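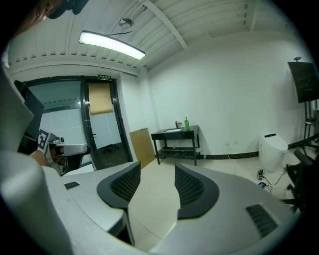 Handheld grippers: what changes for the housekeeping group

From the April 2018 staff newsletter, Stoltville office

Since December the training rooms on the second floor have been used to record cleaning work with handheld grippers. Many of you have asked what the recordings are for and what they mean for the room attendants. Ohemaa Sowah, who runs operations at Stoltville, and Robel Belay from the Skakis project went through the questions at the last staff meeting. These are the main points for people on other shifts.

Skakis is the project to hand over part of the washroom work in our client buildings to a machine with two arms. The machine learns from recordings of people doing the same work. An attendant holds a gripper, does the task with it, and the camera on the tool records what the jaws do and what is in front of them. The jaws close when you squeeze and open when you let go. The practice room has a smart toilet and a wash table with a faucet and a pump bottle, so that most of a washroom round can be done in one place.

The first three tasks are closing and opening the toilet lid, wiping the wash table, and putting the bottle back where it belongs next to the faucet. Floors are not included. Neither is anything with strong chemicals, which stays with trained staff under the current rules.

What this means for jobs

No one is being let go because of Skakis. That is in the agreement signed with the staff representatives, and it runs for the length of the Gebreyes contract. The Gebreyes buildings are the only ones where the machine will be tried. If it works well enough, the late evening round there will be shared between one attendant and one machine, where it is now done by two attendants. The second attendant moves to the day shift at the same hourly rate. The evening supplement does not move with them, and several people raised this at the meeting. Ohemaa said a proposal on the supplement will go to the staff representatives before any shift is changed. There is no proposal yet.

The attendant who stays on the evening round will have different work from today. They will set the machine up, check each washroom after it, and finish what it has missed. Mihret Adugna, who has worked evenings at Gebreyes for six years, asked who is responsible if a washroom is signed off and turns out not to be clean. For now the answer is the shift lead. Attendants will sign only for the parts they did themselves, and the checklist is being redone to show this.

Recording work

Twenty people have taken part so far, and they have made about 2,000 recordings between them. Recording is voluntary and is paid as normal working time. A session lasts 90 minutes with a break in the middle, and you can do no more than three sessions a week. The limit was brought in after people reported sore wrists. Bereket Degefa tried longer sessions in the first weeks and said the tool feels light when you pick it up and heavy after an hour. If your hand or wrist hurts, stop and tell your shift lead. You are paid for the full session anyway.

The camera has a very wide view. It picks up a lot of the room besides the jaws, including the door, the ceiling and sometimes the hands of other people. Faces are blurred before the recordings leave our system, and sound is not recorded. Recordings are not used to judge how fast or how well anyone works. Your shift lead cannot look at them. If you want one of yours deleted, write down the session number and give it to Robel.

A few people have said they work differently with the gripper than by hand. That is expected. Work at your usual pace and do not repeat a task to make it look better. A recording where you miss the lid the first time and then get it is still used.

Room use

Please put the tools back on the table when your session is over and write your name on the sheet. Leave the toilet lid closed so the next person starts from the same position. The water to the wash table is turned on only during sessions.

Training

Anyone on the Gebreyes evening round will be offered a two-day course on working with the machine. The course is run by Destum and takes place during working hours. Zdzisław Jasińska is keeping the list and will also take names from other buildings if there are places left. You do not need to have done any recording to sign up.

Questions that were not answered at the meeting have been passed on to the staff representatives. Written answers will be posted by the time clock on the ground floor. For anything about recording sessions, call extension 157.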